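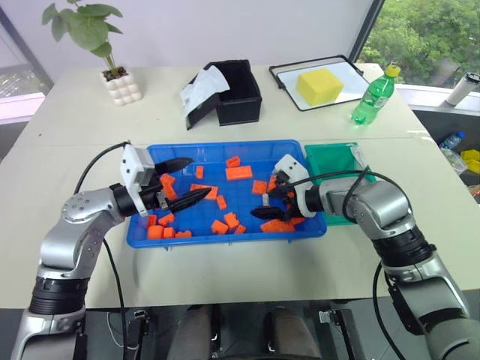 Re: left gripper loses its zero
From: Edgars Vaher
To: cell-upkeep list
Date: 1 December 2019

On the two-arm cell at Paju, one of our newer members wrote:

> We have two arms over a tray of orange blocks, same layout as the
> one in your notes. The right arm is a lamb. The left one homes fine
> in the morning, and by lunch its fingers close a hair off center and
> it starts pushing blocks along the tray instead of picking them up.
> I have re-run the zero five times. I have also replaced the
> Gilero driver board, which made me feel better for an afternoon.
> Logs say nothing. Is it the encoder? Please don't say it's the
> encoder, we have a lead time of forever on those.
>
> Second question, less urgent: how often do you people grease
> anything?

It's probably not the encoder. Put your credit card down.

I had this on our own cell for most of a year and blamed, in order, the encoder, the firmware, the temperature in the room, and a colleague. The culprit was the cable. Look at how it leaves the white bracket housing on the left gripper: up, over, and back down behind the wrist. It looks roomy enough when the arm is parked over the tray. Now send the wrist to the far corner and roll it all the way over. On ours the loop went tight just before the end of travel and gave the housing a little tug, every cycle, all day long. The housing is held by small screws. You can guess what small screws do about being tugged all day.

So, before you order anything:

Power down and put a finger on the bracket housing. Wiggle it. If it moves at all, stop reading and go fix that.

Take the screws out one at a time, clean them, put them back with a drop of the medium threadlocker. Medium. Somebody at Saltuver used the permanent stuff in January and we now own a gripper and a bracket that will be buried together.

Re-dress the cable with the wrist rolled to its limit, not with the arm in its nice photogenic home pose. Leave enough slack that you can pinch the loop at full roll. Then check the lower run too, where it hangs below the wrist and goes down past the table edge. If it rubs on the edge, put some split sleeve on it.

Only then redo the zero. Let the arm run for a while first, so the joints are warm. Zeroing a cold arm is how I got the result I blamed on the room.

Our counter stood at 3,052 cycles when I did all this and I wrote the number on a piece of tape, along with a rude word. Since then I check the screws every 600 cycles. They haven't moved, but I no longer take their word for it.

While you're down there, compare the fingers on the two sides. Ours are black and pointed at the tips and they wear on the inside faces, where it's hard to see without a light. A worn pair closes unevenly and looks exactly like a bad zero. Swap them left to right. If the fault moves to your lamb of a right arm, it's the fingers and you've saved yourself a week.

One more thing about the tray. Mark where it sits. A tray that has crept a finger's width toward one arm will make a perfectly good gripper look drunk, and every one of us has wiped down a table and put the tray back "where it was." I have two strips of tape along the front edge now. The Ideo script will happily report success while it grabs air, so don't look to it for sympathy.

As for grease: the joints on our arms are sealed and I leave them alone. I wipe the ribbed collars with a dry cloth on Fridays, because grit collects between the ribs. No solvent. The old maintenance sheet, page 608 in the fat binder, tells you to use solvent. The old maintenance sheet was written for a different arm, by someone I would like to meet.

If the housing turns out to be rock solid and the cable has slack to spare, send me the log from a full morning, with the time the drift begins, and I'll look at it this week. And keep the old Gilero board. I expect there's nothing wrong with it.

Edgars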